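Did the singer really break the glass?

There is a story told about lots of famous singers. It goes like this. The singer walked on stage, hit one very high note, and a wine glass on a table at the back of the hall burst into bits. Everybody gasped. The singer bowed.

It's a great story. Should you believe it?

Let's take one singer and look hard. Morfudd Griffiths sang in halls and on the wireless, and people in the town of Lougher still talk about her. If you ask them, they will tell you about the glass. Ask which glass, and things get wobbly. One person says it was a wine glass. Another says it was a lampshade. Ynyr Prosser wrote a little book about her, and in his book it's a window.

When a story keeps changing like that, be careful. It doesn't mean people are telling fibs. Most of them heard it from somebody else, who heard it from somebody else.

Can a voice break a glass at all?

Yes, it can. This part is true, and it has been filmed. Tap a thin wine glass gently with your fingernail and it rings. The note you hear is the note the glass likes to wobble at. If a singer sings that very same note, the glass starts to wobble too. If the note is loud enough, and held long enough, the glass may bend more than it can stand, and crack.

Look at all those ifs, though. The note has to match almost exactly. It has to be very loud. The glass should be thin, and it helps if it has a tiny scratch in it already. And the singer has to be close, with her mouth right by the rim.

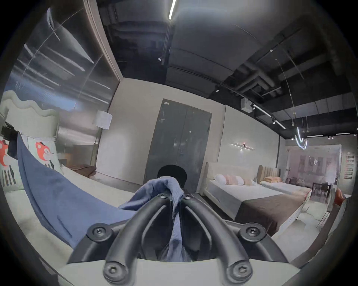 Now think about the back of a concert hall. Sound spreads out as it travels, so it gets weaker and weaker. By the time a voice has crossed a room full of coats and hats and people, there isn't much push left in it. A glass on a far table would hardly notice.

What about the note? Suppose the glass rings at 740 wobbles a second. That's a high note, but plenty of singers can reach it. So the singer doesn't need a magic voice. She needs the right note, and she would have to know which note that was before she started. Did Morfudd Griffiths go round the hall tapping the glasses first? The story never says.

So where did it come from?

Ffion Bellis looks after the old concert posters at the Lougher museum, and she went searching. She read 74 newspaper reports of Morfudd's concerts. They tell you what she wore, what she sang and how long people clapped. One moans about the cold. Not one of them mentions broken glass. If a window had burst over the audience, don't you think a reporter would have put it in?

Then she found a poster for a show in June. It says "A VOICE TO SHATTER CRYSTAL!" in huge letters. Posters are made to sell tickets. This one was stuck up all over town, and 200 people came. It could be that somebody remembered the poster and, years later, thought they remembered the glass.

We can't be certain. Perhaps there was a glass and the reporters missed it. But a poster isn't proof, and neither is a story that everyone likes.

Questions to try on any amazing story

Who saw it happen?
Did anyone write it down at the time?
Was somebody trying to sell something?

Morfudd Griffiths was a fine singer with or without the glass. You can still hear 2 of her recordings at the museum, and the windows there are fine.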